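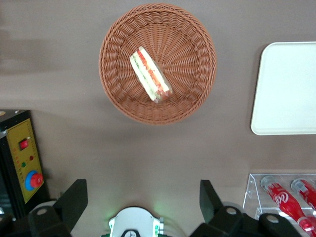 Our course asks every team to write a set of working rules for its robot cell before any results are graded, and to test those rules as seriously as the robot itself. We're the Plumolau team, and this report covers the second half of our project, the part about good practice. I expected it to be the boring half. It ended up being my favorite! We began with reach rules, because that's what people argue about first. Our rule 1 says the stop button must be in plain sight of the operator and never behind stock. On our table the red mushroom button with its blue collar stays on the left side, clear of the basket, the tray and the bottle stand, and a run can't begin until the operator has pointed to it and said "stop is clear" out loud. It feels silly the first few times. After 52 runs it felt odd to skip it.

Where the rules came from

Makhubela is our name for the rule sheet. We wrote the first version in August with far too many rules on it, 31 in all, and some of them said the same thing in different words. Mbali Buthelezi took the sheet home, crossed out everything that couldn't be checked by looking or by a short test, and brought back a single page. "Be careful near the arms" was the first to go. How would you check it?

What survived fell into two groups. Table rules cover where things may stand. Run rules cover what the operator and the second person do while the arms are powered. The second person is called the watcher, and the watcher does nothing else: no notes, no phone, no helping with the software.

The task

Our task, which we call Viramano, is moving packed food between baskets and trays in a small shop setup. A wrapped sandwich is a great test item for rule writing. It's soft, the film is slippery, and you can spoil it without breaking anything else. We set the closing force low and agreed that a squashed sandwich counts as a rule failure even if it ends up in the right spot. That was a long argument, by the way. Two of us wanted to count it as a pass with a note.

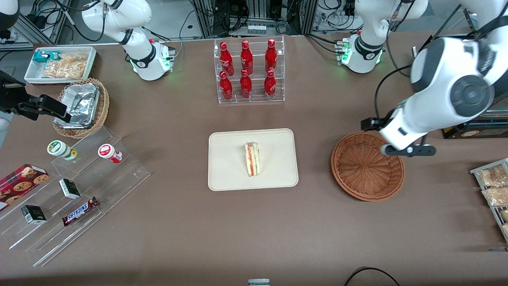
Two arms sharing one table need a rule about who may go where, and ours went through more rewrites than any other. The first version split the table down the middle, left arm on one half and right arm on the other. Simple, but it left the center useless. The current version makes the center a shared zone that one arm at a time may enter. The cream tray with the sandwich sits in that zone, while the round empty basket belongs to the left arm and the one with the foil tray to the right. Before an arm goes in, the other must be over its own side and still. The watcher calls it if not.

Tall stock got its own rule too. Anything higher than a basket goes toward the back or the sides, so that a low sweep across the center doesn't meet it. We also wrote down that stands are checked with a light push before a run – if a stand slides, it gets moved or fixed down.

How we tested the rules

We gave the page to students from the Skumden team, who had never worked at our table, and asked them to set it up using only what was written. Then we compared their table with ours. The gap that showed up most was the word "near." Near what, and by whose measure? We replaced it with 50 mm wherever we meant a gap between objects, and cut it everywhere else. The full log has over 600 lines and is kept with our code.

Still open

The cable rule is weak. It says cables must stay out of the arms' path, but a cable can move during a run, and we only check at the start. Mbali wants a check after every tenth run. I'd like one after every change of task. We'll try both next term and keep whichever one people really follow.

Submitted 5/11/26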